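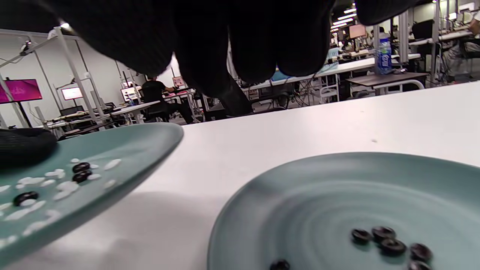
What is a mining pool's payout threshold for? It stops a small miner's earnings being eaten up by transaction fees, by holding them back until there's enough to be worth sending.

Print this page | E-mail this article

The founder of Drinumura, a pool run from a back office in Cloltstead, has had 17 complaints about his since November. "Sixteen were from people who hadn't read the page," he says. "The other one had read it and was angrier."
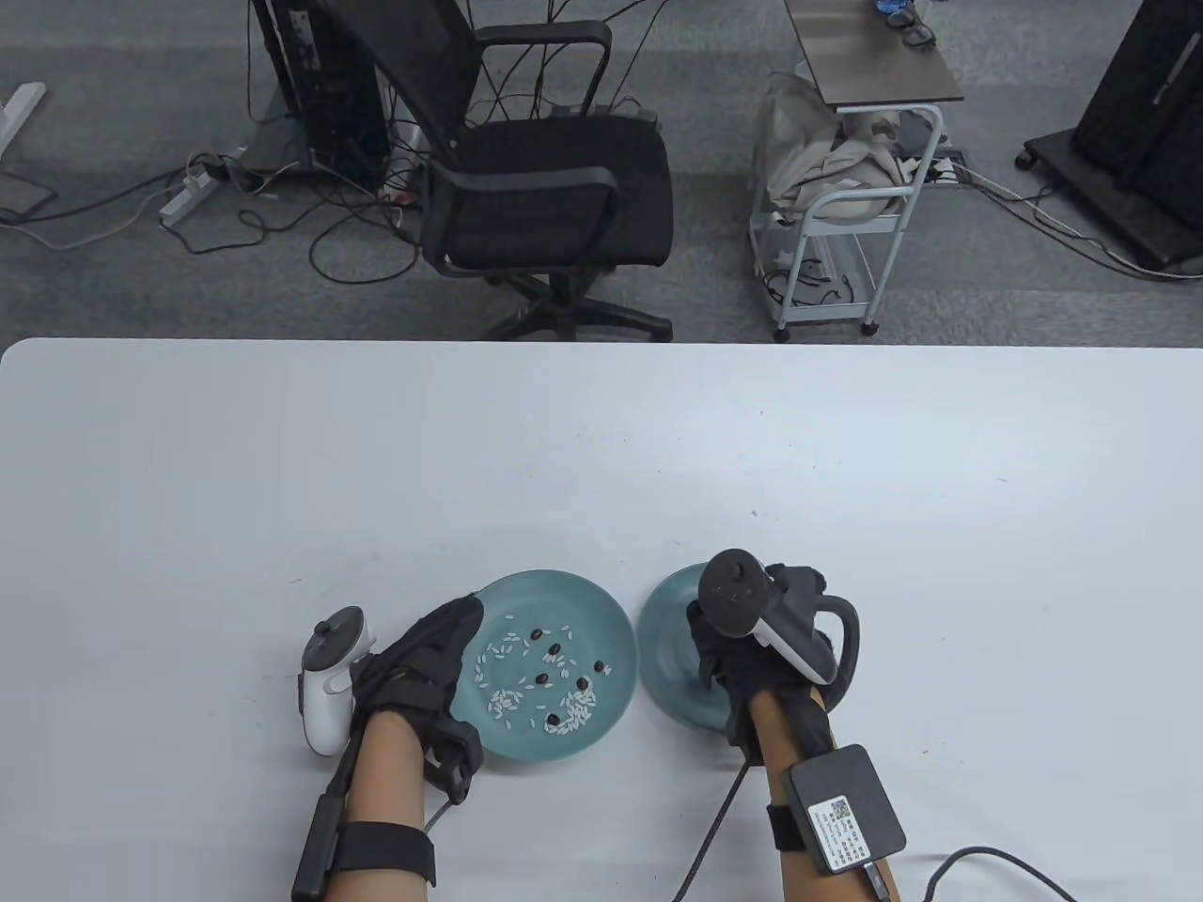 He moved the pool over from Kouris, the old payout software, with nearly 3,000 miners aboard. "I told them it would take 2 hours. I was out by a weekend, and my inbox was very educational."

Would he lower the threshold?

"I did, once. Fees went up the same night and I was called a thief in four languages."

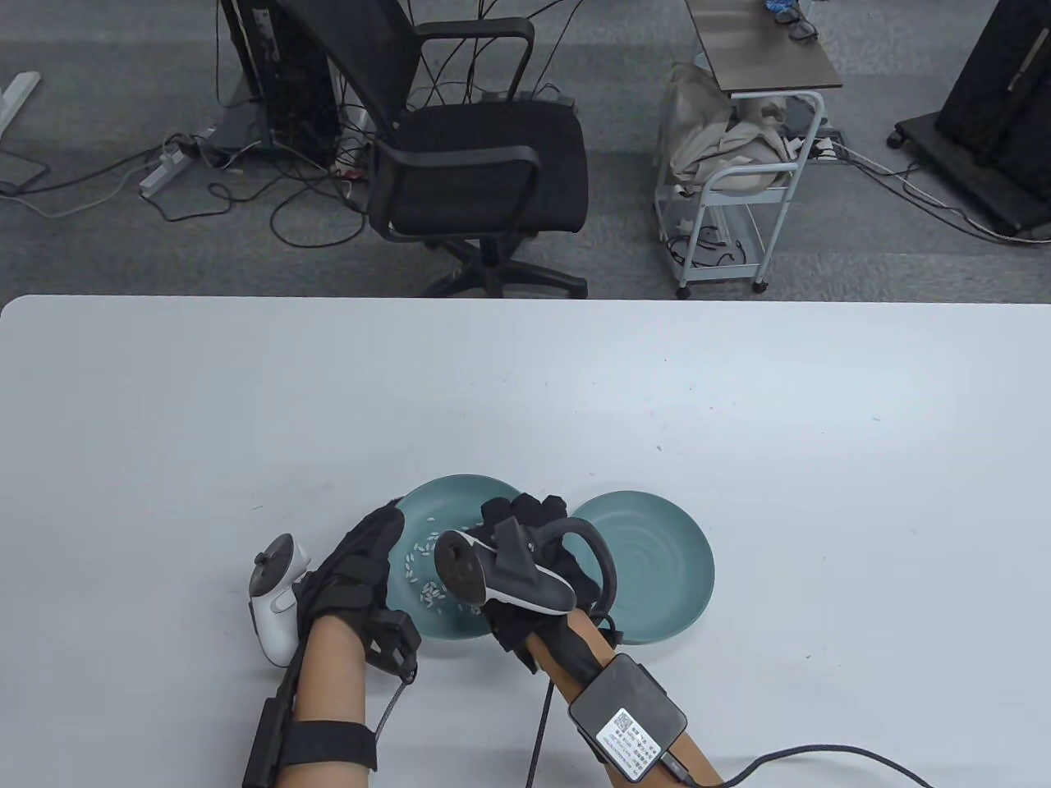

"So now they vote on it. The last vote drew 350 people, and most of them wanted a new logo."

Shares 17 | Comments 2
Search this site Go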